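# Care and Cleaning of Hard Surfaces in Shared Rooms

Wenutlow Housing Services issues these recommendations to residents and to staff responsible for common kitchens, hobby rooms and workrooms. 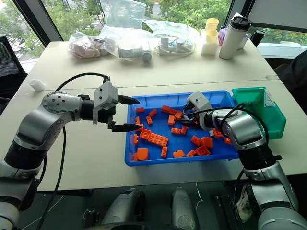
They apply to painted, laminated and sealed wood tops. Natural stone is covered in a separate sheet, available from the front office.

## Daily cleaning

Wipe the surface with a damp microfiber cloth and a small amount of dish soap. Rinse the cloth in clean water, wring it out well and wipe a second time, then dry with a cotton towel. Soap left on a light-colored top dries to a dull film that holds dust, and residents often mistake this film for wear.

Spray cleaner should go on the cloth, never directly on the surface. Liquid that reaches a seam or an unsealed edge can swell the board underneath, and swelling of this kind cannot be repaired.

## Stains

Most stains on a sealed top respond to a paste of baking soda and water. Apply the paste, leave it for ten minutes and lift it away with a soft damp cloth. Do not scrub. Coffee and tea may need two applications.

- **Ballpoint ink:** Dab with rubbing alcohol on a cotton ball, working from the outside of the mark inward. Test a hidden spot first, especially on painted wood.
- **Crayon:** Warm the mark with a hair dryer on its low setting and wipe with a paper towel. Finish with soap and water.
- **Permanent marker:** Treat as ballpoint ink. Old marks may fade without disappearing.
- **Adhesive residue:** Rub in a few drops of vegetable oil, wait five minutes, scrape gently with a plastic card and wash off the oil.
- **Candle wax:** Harden with ice in a plastic bag, then lift with the same plastic card.

Scouring powder, steel wool and the rough side of a kitchen sponge are not permitted on any top in the shared rooms. Bleach may be used only by housekeeping staff, and it must never be combined with ammonia, vinegar or any other cleaner.

## Heat and scratches

Trivets are kept in the drawer to the left of each stove. Pans, irons and glue guns should rest on one at all times, including when they have been switched off. Selvaraj Sikder of the maintenance office reports that heat rings remain the most frequent reason for replacing a top, ahead of knife cuts and water damage combined.

Felt pads under lamps, sewing machines and small appliances prevent most fine scratches. Check the pads each May and replace any that have flattened or picked up grit - a gritty pad does more harm than a bare foot.

## Edges and legs

Food and dust collect along the underside of the front edge, where a cloth seldom reaches. An old soft toothbrush dipped in soapy water clears it in a few minutes. Tighten leg bolts by hand and finish with a quarter turn of the wrench. Further force strips the insert.

## Supplies and repairs

Cloths may be machine washed in warm water. Omit fabric softener, which coats the fibers and leaves streaks. Each supply closet is stocked with dish soap, baking soda and a pack of 100 cotton balls. Rubbing alcohol is held at the front office and may be signed out by adults.

Chips, lifted edges and burns should be reported to Osaze Ugwu at extension 778. Please give the room name and the location of the damage, and do not apply glue or filler before the surface has been inspected.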